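The Floor Plan Is Drawn at Ankle Height

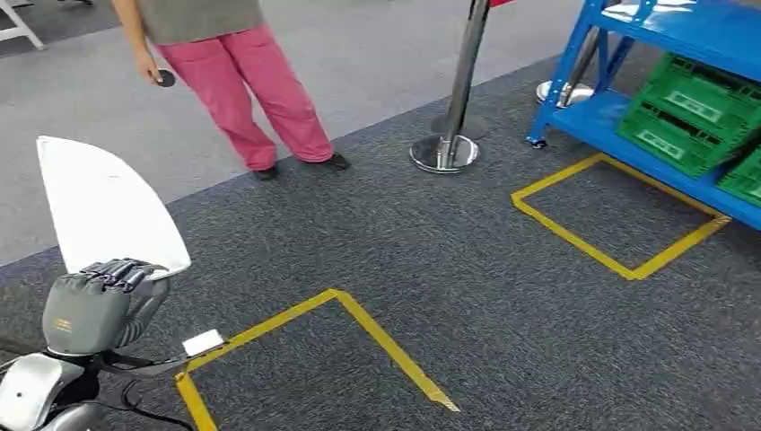 Most hall layouts are approved from a drawing. The drawing shows aisles, queue lanes, shelving positions and the line where one floor covering stops and another begins. It is accurate in plan and says very little about the first 20 centimetres above the floor, where feet, post bases, castors and table legs compete for the same space. My argument is that temporary layouts should be designed from that level upwards, and that the usual order of work makes this almost impossible.

Take the retractable belt post. On a plan it is a dot. In use it is a dot standing on a disc, and the disc is the part people meet. A common base is wider than a shoe is long, and the post rises from the middle of it, so a lane set out post to post is narrower at the floor than it is at the waist. The loss is one full base diameter if there are posts on both sides. A lane drawn at 900 millimetres between centres, with 350 millimetre bases, gives 550 millimetres of clear floor at each pair of posts. People walk through the gap at chest height, which looks generous, and clip the base with the outside of the foot.

The polished finish makes this worse. A chrome base reflects whatever it stands on. On dark carpet it picks up the dark carpet, plus whatever light is overhead, and the edge becomes hard to judge at a glance. Painted bases in a flat, pale colour are easier to see and are disliked by nearly everyone who chooses equipment, on the grounds that they look cheap. I have lost this discussion at Gremoveo and at Arancibia, and I expect to lose it again.

Then there is the question of where posts are parked. During set-up they are moved out of the way, and "out of the way" means beside the nearest large object. Shelving is the usual one. A round base slides neatly under the bottom rail of an open frame, so it appears to take up no room at all. It does take up room. The post still stands up behind or between the uprights, the frame can no longer be rolled in that direction, and whoever comes to shift the unit has to find the obstruction first. At Bremidano last April we spent 55 minutes moving one bay of shelving a distance of 3 metres. Very little of that was rolling. The rest was removing posts that had been put there for safe keeping.

Shelving on castors deserves separate treatment. The small castor is sold as a convenience, and on a hard, level floor it is one. On carpet it behaves differently. A small wheel under load sinks into the pile, however short the pile is, and the force needed to start it moving rises sharply. The operator leans, the unit starts suddenly, and a tall frame with weight on the upper shelves is now moving with its centre of gravity somewhere near the operator's shoulders. Larger wheels reduce the starting force. So does unloading the top shelf, which costs nothing and is rarely done.

The boundary between two floor surfaces is the other weak point. Exhibition carpet is often laid over part of a hall only, and its edge is treated as a matter of appearance. It should be treated as a threshold. A castor crossing it at right angles meets the edge with both front wheels together and generally climbs it. A castor crossing it on the diagonal meets it with one wheel first, and the unit turns. Anyone who has pushed a trolley over a slanting carpet edge knows the small lurch to one side. Diagonal edges are popular with designers because they break up a rectangular room. I would ban them on any route used by wheeled equipment, and I would accept the duller room.

A post that stands with its base across such an edge is no better off. The base rocks by the thickness of the carpet, which may be only a few millimetres, but the post multiplies this over its height. A queue line with one leaning post looks careless and, more to the point, applies uneven tension to the belts on either side. The remedy is to choose a side, carpet or hard floor, and keep the whole line on it.

Uriel Ulloa, who ran set-up at Gresitz when I worked there, used a method I still consider the best available. The plan was printed with base outlines to scale in place of dots. Folding furniture was drawn with its legs, including the splay, because a folding leg often meets the floor some distance from where the tabletop would lead one to expect. Every castor had a circle showing its swivel. The sheet was ugly and crowded. On one hall it carried 63 separate circles, and it revealed 9 conflicts before anything had been unloaded.

The objection is time, and it is a fair one. Drawing bases and swivel circles adds perhaps an hour to a plan that may be used for a single afternoon. Halls change, suppliers substitute one post for another, and a careful drawing can be out of date by the time the van is opened. I accept all of that. A wrong circle is still more useful than a dot, in my experience, as it at least makes the person holding the sheet look down and check.

I would also question who signs off the finished layout. It is normally done standing at the entrance, looking across the room at eye level, which is the view from which everything appears straight. A better check is to walk each lane in both directions at ordinary speed, then push one empty shelving unit along the service route. Wide trousers and long coats should be assumed, along with people who are holding something in one hand and paying attention to that. If a base is touched during the walk, the lane is too narrow and the posts should be moved before the doors open.

The minimum I would now put in a specification is short. Lane widths are to be measured between the edges of bases. Spare posts are to be stored in a marked bay and never under a frame. Wheeled units are to cross floor joints square on. Suppliers have so far agreed to the first and asked for the other two to be made advisory.

Related items
Belt Posts: Weighted or Fixed?
Choosing a Castor for Short-Pile Carpet
Storage Bays in Small Halls
Why Folding Tables Wander
Notes on Floor Joints and Edge Trim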